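Notes from the Lane: what we learned from swapping the big meeting for small ones

It has been a funny old spring at the Pranedbridge Residents' Association, and I promised at the last gathering that I would write something down about how we got on with the new way of doing things, so do put the kettle on, as I am not known for keeping it short.

Those of you who have been on the mailing list for a while will remember the old annual meeting. We sent out 800 invitations (through actual letterboxes, and my knees have still not forgiven me for the Osman Road steps) and then sat in the big hall on those stacking chairs, listening to the heating tick. Last year's turnout was 19, and a fair few of those had come in to get out of the rain. Herman Govindasamy read out the accounts beautifully, and I don't suppose anybody heard a word of it beyond the second row.

So this year we tried small meetings instead. One street or a couple of streets at a time, round a table, an hour at the most, with something hot to drink and one question to talk over: what would make it nicer to live just here? Some were in kitchens, one was in the bike shop on Nikell Street after closing, and the Celis Gardens one took place on three benches pushed together, with a very interested spaniel underneath.

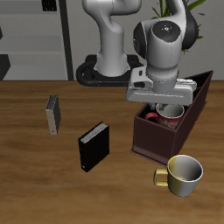

*Wood grain and white arm, at the table.*

I had thought people would want to talk about parking, and of course they did, but only for the first ten minutes or so. After that it was all sorts. The lower end of Osman Road would like the footpath light mended, the one by the garages that comes on at noon and goes off at dusk. Nikell Street wants somewhere to sit halfway up the hill, and I must say that having carried my shopping up it for more years than I'll admit to in print, I'm with them all the way! Celis Gardens asked whether the old notice board could come back. We took it down when the email list started, thinking it had had its day, and several people told us (quite kindly) that they had felt left out ever since.

That one did pull me up a bit. The email list has 672 names on it and I had been rather proud of that. But a name on a list doesn't mean somebody reads the thing, and it certainly doesn't help the neighbour who gave up on her computer in a temper at Christmas. The board is going back up beside the postbox as soon as we can find the key to the glass front. If you have a small brass key in a drawer and can't think what it's for, please bring it round.

A few practical things, for anyone thinking of holding a meeting in their own street. Early evening worked better than late, and half past six seemed to suit both the families and the people who like to be home for the news. Knocking on doors beat leaflets every time. It also helps if whoever is hosting isn't the one taking notes, as I discovered when I tried to pour tea and write down a complaint about gutters, and ended up with a page I still can't read. 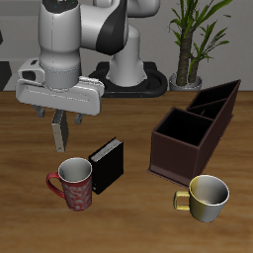 Moira wrote in after the second round to say that she'd lived two doors down from the same family for eleven years and had never known that they kept bees, and could we please have more of this and fewer letters about bins. I can't promise fewer letters about bins, Moira, but I do take the point, and I hear there may be honey.

Not everything came off. The Mill Court meeting had to be put back twice, first for a burst pipe and then for a football match I had been told was important. We also managed to leave out the flats above the chemist altogether, for which I'm truly sorry. They're next, and I have written it on the calendar in red. There was some muddle too over who was passing things on to the council. From now on everything comes to Herman, who keeps it all in one folder and rings them up when they go quiet. He has already had an answer about the garage light, though so far the answer is that they are looking into whose light it is.

The other grumble was that the small meetings never get to hear from each other, and that's fair. Two streets asked for exactly the same crossing without knowing it, and would have made a much better noise together. We're thinking of one shared supper in September, bring a dish, no speeches, with the notes from every street pinned up along the wall so you can wander round and read them with a plate in your hand.
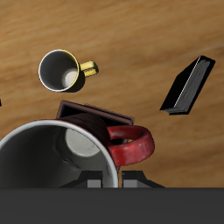 Desmond thinks the supper should come first and the meetings after, on the grounds that people argue less with somebody whose trifle they've eaten, and he has offered to bring the trifle. It's a bit late to turn the whole thing round this year, but we shall certainly take the trifle.

If you'd like to host, let me know how many chairs you've got and whether there are steps up to the door. You don't need to bake anything or tidy more than one room, and we can lend you the big teapot, two flasks and the folding table, which has been mended and no longer tips towards the window end. Names to me or to Herman by the end of June, please, either by email or through the door of number 3, and mind the loose tile on the path.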